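Project Report: Equipment Plan for the CPU Handling Cell
27/11/2021

4. What we asked for and what we got

Our October request came to 3000 dollars. The department approved 854, along with a note wishing us creativity. We have been very creative.

The Nedberg gripper took the largest share. We had priced the Hiluvden as well — lovely machine, and its shipping alone would have eaten our bolts, brackets and lunch. The holder and angled panel came to around 400, mostly because we ordered the first panel in the wrong size.

Fingertips are the item we forgot. The budget now has a line for 2 spare sets from Kassa, plus pads, plus glue for the pads.

The gripper at the CPU holder, one finger toward each side: 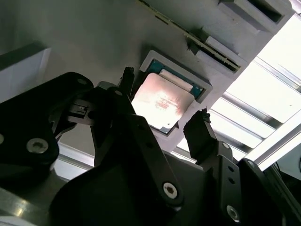
5. Still to buy

A wrist camera cable from Wernora, longer than the one we measured for. Spare CPUs, dead ones preferred, are being collected from the recycling bin at no cost to the project.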